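¿Por qué la ropa negra da más calor?

26/03/2018 | Por la redacción de Rostico

Me lo preguntó mi sobrina el verano pasado, volviendo de la playa, y me quedé pensando un buen rato. Yo sabía que era verdad, pero explicarlo ya es otra cosa. Así que vamos por partes, que tiene su gracia.

La luz del sol parece blanca, pero en realidad lleva muchos colores mezclados. ¡Los mismos del arcoíris! Cuando esa luz llega a una camiseta roja, la tela se queda con casi todos los colores y devuelve el rojo, y ese rojo es el que llega a tus ojos. Una camiseta blanca los devuelve casi todos. Y una negra es una tragona -- se los zampa casi enteros y apenas suelta nada.

¿Y adónde va toda esa luz tragada? Pues se convierte en calor. La luz es energía, y la energía no desaparece así como así, solo cambia de forma.

Puedes comprobarlo en casa. Necesitas dos vasos iguales, agua del grifo, una cartulina blanca y otra negra. Forra cada vaso con una, echa la misma agua en los dos y déjalos al sol en la ventana. Yo lo probé en septiembre de 2017 y al rato metí un termómetro (si usas uno de cristal, pide ayuda a un mayor). El agua del vaso negro estaba más caliente.

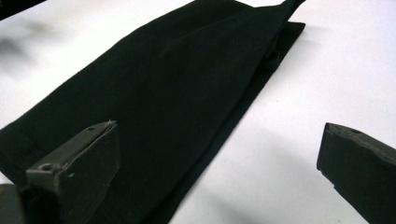 Ahora viene lo raro. En algunos desiertos hay gente que lleva túnicas negras, ¡y tan a gusto! El truco es que son muy anchas. La tela se calienta, sí, pero queda separada del cuerpo y el aire corre por dentro y se lleva el calor. Con una camiseta negra bien pegada no pasa lo mismo, te lo digo yo, que tengo unas cuantas.

En invierno, en cambio, sentarse al sol con un jersey oscuro es una maravilla. Mi gata lo sabe de sobra -- es negra y se pasa la mañana en el alféizar, calentita como un bollo.

16 comentarios | Compartido 8 veces

© 2018 Rostico. Todos los derechos reservados | Contacto | Volver arriba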